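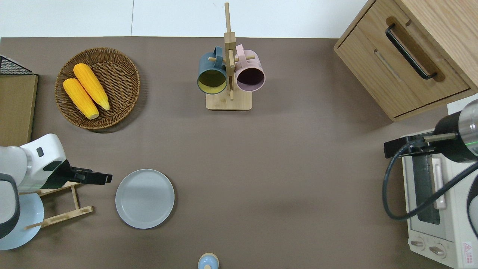

Worktop notes, Lostbridge flat. Long thread on where things go on a flat surface when there are no wall cupboards. Mute if you have wall cupboards.

Starting constraint: everything used daily has to live on the one surface. Brown mat over a white top. I added up the footprints of what has to stand on it and got 2,552 square centimetres, with the toaster oven taking the largest share. Doors and handles not included.

Handles matter more than footprints. A box with a bar handle needs its own depth again in front of it, or you end up moving the mugs every time you want a teaspoon.

Mug tree first. Bamboo, central post, horizontal pegs. Mugs hang by the handle with the mouth down, so they drain and don't collect dust. The post is tall enough to grab and move the whole thing with mugs on. Load opposite sides. One mug on its own makes a light base tip when you take hold of it.

Corn goes in the wicker basket once it's husked, if it's being cooked the same day. Otherwise leave the husks on and put it in the fridge. Wicker breathes but it also sheds bits, so line it or wipe it out.

Wire mesh tray: useful for anything that needs air underneath. Less useful for anything narrower than the grid.

Plate rack next. Slatted wood with pegs, from Stirkau. Before this I had a Brindo steel one, which marked the glaze on two plates and rusted at the welds within a year. Wood wants an oil now and then. Mine gets it in August when the windows are open.
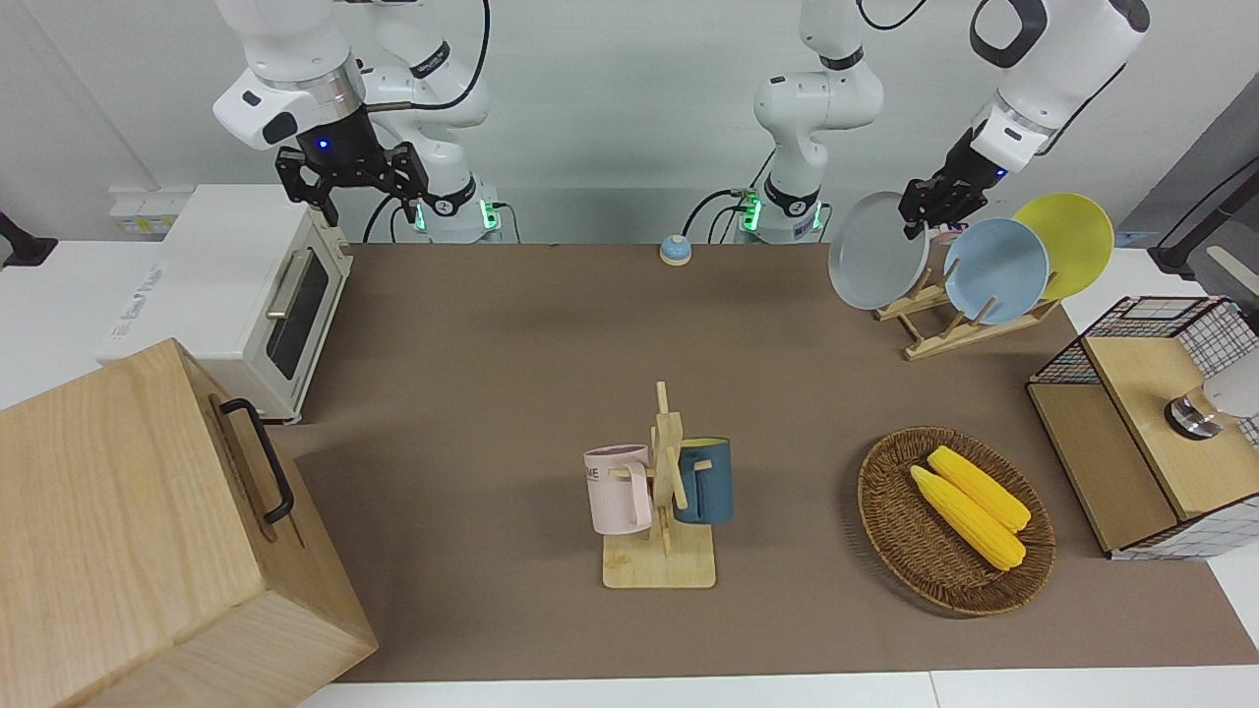
Three plates on edge in the rack: light grey, pale blue, yellow at the back. Toaster oven on the left.

Spacing in a rack is set by the rim and how far the plate is dished. Flat plates can go in adjacent slots. Deeper ones want a gap or the faces touch, and then the film of water between them stays there until morning.

I lift from the top of the rim, straight up until clear of the pegs, then out. Pulling forwards first puts the load on the front crossbar, and on a wooden rack that is the joint that goes.

Toaster oven placement. The manual for my Saber asks for 200 mm above and I give it more. Nothing stored on top, including the things you are only putting there for a second.

Door direction is the part people get wrong. If the door drops into your main working area you lose that area whenever the oven is on. I'd still have it opening along the length of the table. A tray coming out needs somewhere to land, and walking round with it is worse.
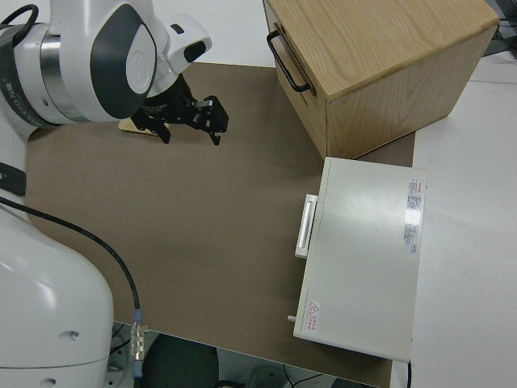 Storage box. Light oak, visible grain, bar handle. It goes at the back, turned so that the drawer opens towards where you stand. Square to the edge looks tidier and is more awkward to use. Tidier lost.

Felt pads under it, 2 mm. Anything thicker and it walks when you pull the handle. Anything thinner and grit gets trapped under the corner and scores the mat.

On the mat: matt finish, mid brown. Shows flour, hides tea. Wipe with a damp cloth, then dry it, particularly at the edge where water creeps underneath. Lift it weekly.

Bell. It is on the worktop so that the other room knows food is ready. It has a permanent place near the back and I object when it is moved.

Plates not in the rack go flat in the middle, where they are going to be served from. Don't stack them on the mat while wet. The foot ring seals and you peel the mat up with the plate.
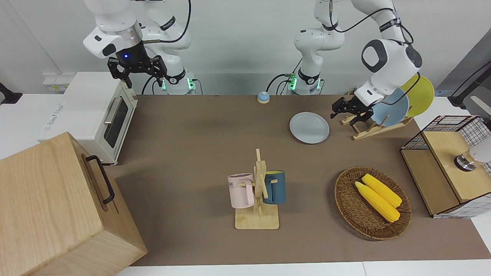
Pale grey-blue plate flat on the mat. Toaster oven at the left rear, wooden box with the black handle in front.

Known problem: a box that near the oven partly blocks the door side. Acceptable with the oven off. Move the box before heating anything, as oak next to a hot glass door dries out and the joints open.

Still to sort: somewhere for the chopping board that isn't leaning on something else, and a lower home for the basket. Measurements for the rack slots if anyone wants them, ask below and I'll get the calipers out this evening.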